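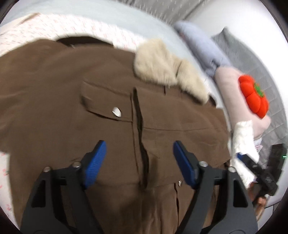
The Flavness wrist computer has to be set up on dry land before its first dive, with the battery charged and the strap off. Set-up takes two people if you are also pairing a tank transmitter. Until the strap is fitted, the unit is easy to lose on a boat, so carry it in a pocket that closes, such as a chest pocket with a flap and a snap button like the silver one on the brown jacket. Do not put keys or a knife in the same pocket.

3.1 First start

1. Hold the left button until the screen lights up.
2. Choose your language and units. Depth and pressure units are set separately.
3. Set the date and time. The log uses this clock, and old entries are not corrected if you change it later.
4. Choose Air or Nitrox. For Nitrox, enter the oxygen percentage you measured yourself. The factory setting is 21.
5. Press both buttons together to save.

Note: If the screen goes dark before you save, start again from step 2.

3.2 Pairing the transmitter

1. Screw the transmitter into a high-pressure port on the first stage. Hand-tight is enough.
2. Open the tank valve slowly.
3. Hold the computer close to the transmitter and select Pair.
4. Wait for the tank pressure to appear, then compare it with your mechanical gauge.

Caution: Do not dive with the transmitter as your only gauge. Keep the mechanical one on the regulator.
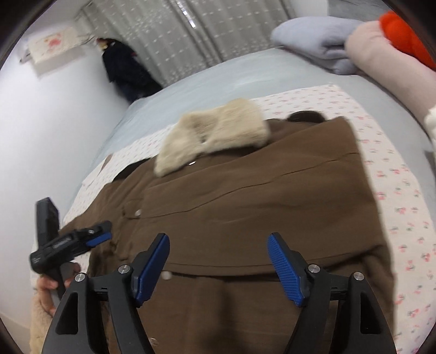
Coat with a cream faux-fur collar, laid out on a bed.

3.3 Saving a wreck site

1. From the surface screen, select Sites, then New.
2. Enter a name and the depth to the deck. Depth to the seabed is optional.
3. Add the position from the boat's GPS. The computer has no GPS of its own - it only stores what you type.
4. Select Save.

The memory holds 400 sites. When it is full, delete a site or move the list to the Dultcombe desktop program (see section 5).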